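Mkhize wants Stamby's back line settled before November

Stamby head coach Ruan Mkhize says he will name his first-choice defense early this year, and that Chantelle Sibiya will be in it if her knee holds up.

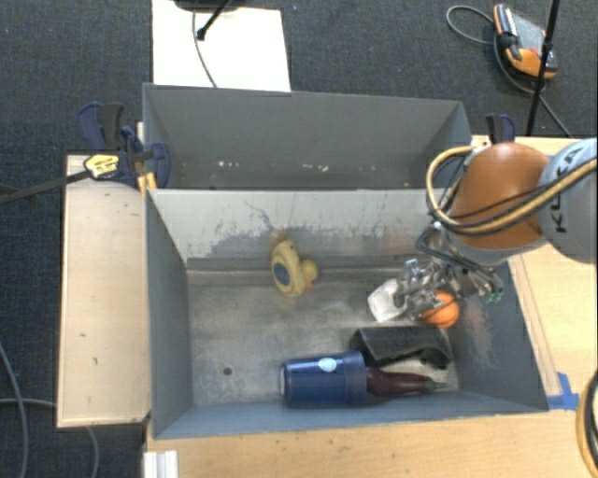 Sibiya close to a return

The center back has missed the last nine games. She trained with the full squad this week and came through a practice match without trouble, but Mkhize is not ready to give her a date.

"She wants to start tomorrow," he said. "I told her she can have 30 minutes off the bench when the medical staff sign the paper. Until then she trains and she waits."

Sibiya, who joined from Vetel two seasons ago, said the wait has been harder than the injury.

"You sit in the stand and you see every gap," she said. "I was shouting at people who couldn't hear me. My voice was gone by halftime most weeks."

Stamby gave up too many goals from corners while she was out, and Mkhize admits he changed the marking more often than he should have.

"We went zonal, then we went man to man, then we mixed it. That was my mistake. The players were asking me in the tunnel which one it was."

Goalkeeper Erzsébet Kerekes has kept her place through all of it. Her penalty save at Mfaume earned a point in front of 1,813 people, and Mkhize said there is no contest for the gloves at the moment.

"Erzsébet is our keeper. Na-rae pushes her every day and she'll get the cup game, I've told them both that."

Na-rae Geum has yet to play a competitive match for the club. Mkhize said he turned down a loan offer for her from Trolix last month.

The home gate was 1,674 for the last league match, with 400 of those in the visitors' end – a figure the coach would like to see change.

"I'd rather those seats were ours," he said. "But we have to win at home first. People will come if we win two or three in a row."

Stamby host Vetel next, with kickoff at 3 p.m. Midfielder Lindiwe Rampersad is suspended.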